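Brestard Trolley Jack – Set-Up Guide
Section 4: Before the first lift 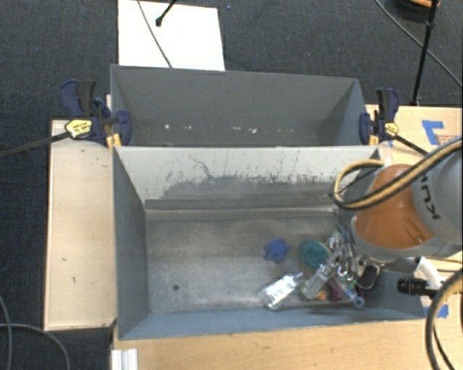

The jack arrives with its hydraulic system filled and a transport plug in the filler hole. The plug has to come out before you lift anything. Leave it in and the jack will rise halfway, think it over, and stop.

1. Park on level concrete. Gravel, grass and your neighbor's decorative pavers are all softer than they look.

2. Set the parking brake and chock the wheels at the end you are not lifting. A brick is not a chock. It is a brick.

3. Pull the transport plug and press in the black rubber filler plug from the accessory bag. It goes in with a thumb and some bad language.

4. Turn the release valve fully counterclockwise and pump the handle 30 times with no load. This moves trapped air out of the ram.

5. Close the valve clockwise, hand tight. Do not use a wrench. Kristóf Gál in our service department has a drawer of valve stems from people who used a wrench.

6. Find the lifting point in your car's own manual. We don't know where it is, and neither does the sticker on the jack.

7. Raise the saddle until it just touches, check that it is centered, then lift.

CAUTION: The jack lifts. It does not hold. Put the car on stands before any part of you goes underneath, even if you're only going to have a quick look.

CAUTION: Never leave a loaded jack up overnight. It may be lower by breakfast.

Note: If the arm still feels spongy, repeat step 4. If it feels spongy a third time, check the oil level (Section 6) before calling us – we'll only ask you to check the oil level.

Note: After changing a wheel, re-tighten the nuts once you have driven 30 miles. Grease the front casters every 100 lifts, or every December if you don't keep score.

Stand heights and saddle pads are covered in Section 5.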